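Temitope Iyamu
Thursday, December 8, 2022

1/ I rent out the upstairs of my house in Millberg, and I've been a tenant myself for longer than I've been a landlord. A few people asked how I handle repairs and deposits, so I'm putting it in one thread.

2/ Put every repair request in writing. A text is fine. A call is fine too, if you send a text after it that says what you both agreed to. My first landlord on Corrigan Street took everything by phone and remembered none of it.

3/ Say what is wrong, which room it's in, and when you first saw it. "The sink is bad" gets you a visit next week. "Kitchen sink, leaking under the cabinet since last night" gets you a visit today.

4/ Small stuff you can do yourself, ask first. I have never said no to a tenant who wanted to tighten a cabinet hinge. I have said no to one who wanted to move an outlet. A plain screwdriver covers most of what I'd call small.
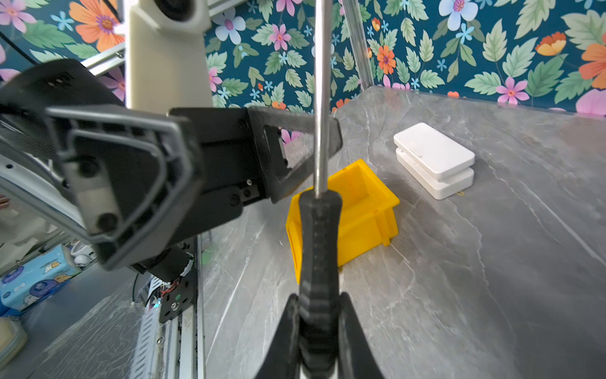
5/ Deposits. Mine is one month's rent and it sits in its own account. In all the years I rented I got the full amount back twice. The worst one was the place in Nindley, where they kept $180 for "general cleaning" and couldn't tell me what had been cleaned.

6/ I wrote back and asked for an itemized list. No answer. I wrote again with a date on it, and a check for the whole $180 came 9 days later. No cover letter. Ask for the list, and keep a copy of what you send.

7/ Walk through the place on day one with the landlord if they'll do it, and alone if they won't. Write down the scratches, stains, and loose handles. Both people sign. Mine runs two pages and takes less than an hour.

8/ Someone asked about apps. I tried Plorix for rent and requests for a few months. It worked, but my tenants kept texting me anyway, so I had two places to check. I went back to texts and a folder.

9/ The folder has one sheet per room. Date, problem, what was done, what it cost. The upstairs bathroom is the longest by far. Fan, faucet, fan again, the door that swells every May.

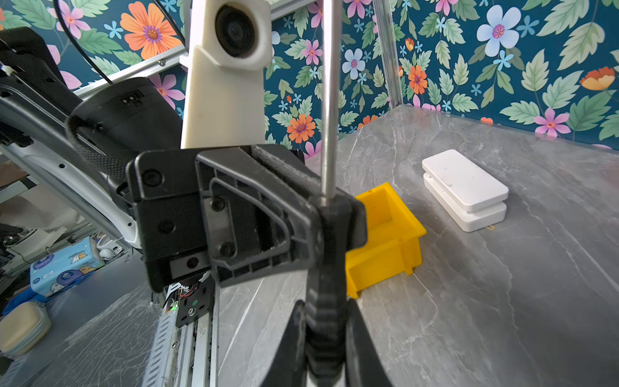 The kitchen sheet is short, and the biggest line on it is $282 for a dishwasher pump. I paid that. The tenant offered to split it and I said no. It was my dishwasher and it was old when they moved in.

10/ Normal wear is on the landlord. Faded paint, worn carpet by the door, a loose towel bar. A hole in the wall from a moving sofa is on the tenant. Most arguments I've had were over things in between, and we usually met halfway.

11/ Notice before entering. I give a full day unless water is coming through a ceiling. Your lease should say how much you get. If it doesn't, ask before you sign, and look up what your state requires.

12/ Rent increases next. I've raised it once in 8 years and gave three months' notice. I'll do a separate thread on that after the holidays. Replies are open if I missed something on deposits.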